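Mar 3, 2019

It rained again in Stulow and I stayed inside all day. In the morning I paid the electricity, 1303 as last month, and then I walked to Ambrosio for bread and two lemons. The woman at the counter gave me the change in very small coins, and I felt too shy to say something.

After lunch I wanted to write to my sister, but my head was tired, so I decided to do the rubber bands. I have kept them since July. They come with the post, with the spring onions, with everything. The bag on the label said 600 pieces, and I had already many before I bought it, so I think it was a foolish purchase. But it cost only 3 and I like the colors.

My plan is simple. The bands go in the orange tray, and later I will divide them by color in small jars. The dark ones are the most difficult, brown and black look almost the same to me in the evening. I moved nothing else from the table, the snake plant stays at the back and the lamp too.

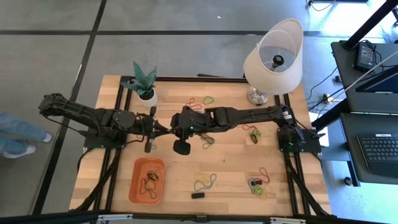
The orange tray, and still many bands on the wood.

I must buy jars in Cakthorpe, the low kind with a wide mouth. Also the shade of the lamp is not straight and I should correct it. Soup for dinner, with too much salt.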